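Helpers and visitors wanted for the Skukness open day, Kirkcombe workshop

Posted under: Get involved / Paid and unpaid roles

We're opening the doors of our Kirkcombe workshop on Sat 6 July, and we would love some company. If you've ever wondered what goes on behind the roller door with the Skukness sign on it, or you've walked past with the dog and heard something whirring, please read on, as we're looking for people to help us run the day and people to come along and try things out.

Most of you will know us as the folks who take in old office computers from right across the district. Over the past couple of years more and more of our workbench time has gone into the Hollimach project, in which robot arms learn to help with taking desktop computers apart and putting them back together. It's slow, fiddly, rather absorbing work, and we've found that visitors of all ages could happily stand and watch it for an hour with a cup of tea going cold in their hand.

What we need

Demonstration hosts (6 places, paid). You'll look after a small group at one of the benches, explain what the arms are up to in your own words, and keep an eye on little fingers. You don't need a background in robotics. A friendly manner and a bit of patience will take you a long way, and we'll teach you the rest at a training evening beforehand. If you speak Portuguese as well as English, do tell us – we have a group coming over from our sister workshop at Assunção and they'd be delighted.

Try-it-yourself participants (unpaid, lunch provided). We'd like people who have never handled a robot to spend a session guiding one through a simple pick-and-place job, then tell us what was confusing. Sessions run for 2 hours, with a proper break in the middle. You must be 16 or over, and closed shoes are a must.

We had 228 visitors at our January open day, and the queue at the benches got a bit long, so this time we're spreading things out and asking everyone to book.

How to apply

Send us a short note through the contact form and tell us which role you fancy, whether morning or afternoon suits you better, and anything we should know to make you comfortable. The workshop is all on one level, the 548 bus stops at the corner, and there's parking behind the building

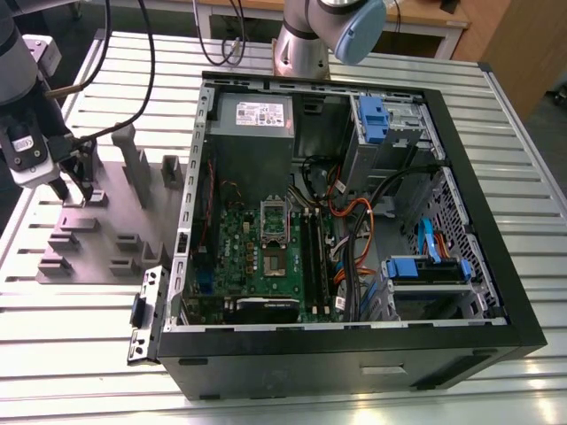 for those coming by car, though it does fill up early. If you need a space close to the door, let us know and we'll put your name on one. We're happy to hear from students, retirees, and people coming back to work after a long while away – and if you can only manage half the day, please still get in touch.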